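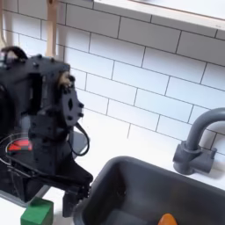 Ntombi Matlala had the Farberg kit on her bench for 16 days before she'd talk to me about it. Busy, she says. Also the first shipping box had the wrong power supply, which Multent swapped, no charge, took a week.

So. The Farberg is a single arm with a gripper, plus software, sold to small labs and colleges. She tests it on a play kitchen, pots, blocks, toy vegetables, that kind of thing. "I wanted short reaches and stuff that's awkward to grab," she says. "A flat table tells you very little."

Setup? "One afternoon. The manual is bad. Page 2 sends you to a menu that got renamed in October."

She likes the joints, likes the software less. Calibration has to be redone whenever you move the base, and the kit wont warn you if you forget. Lost a morning to that.

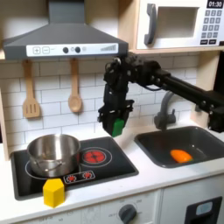 Sofia Christodoulou had the opposite experience, and wrote in to say that her calibration held fine for weeks but the gripper needed re-tightening all the time. Matlala shrugs at this. "Could be. I check my screws every day, habit."

On to the sink. It's the part of her test she talks about most, dark plastic, high sides, a faucet to steer around. "You come in from above or you don't come in." She logged 667 attempts across all her tasks and counts 348 as clean, no bumps, no retries. Is that good? "For the money, yes. For a product video, no."

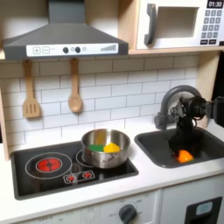

Farberg arm at the sink, pan on the cooktop.

Support gets a decent mark. Emails answered same day mostly. The spare parts list is thin tho, and she'd like finger pads sold seperately instead of with the whole gripper.
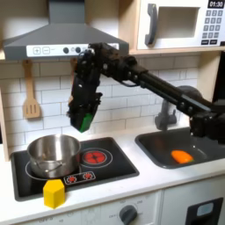 Kelechi Amadi thinks the pads are a side issue and that the real cost is the yearly software plan, which he says he dropped after the trial. Matlala kept hers. Would she buy the kit again? "Yes. With a better cable clip."

She's trying the Imbridge arm next, same kitchen, same tasks. Results when she has them.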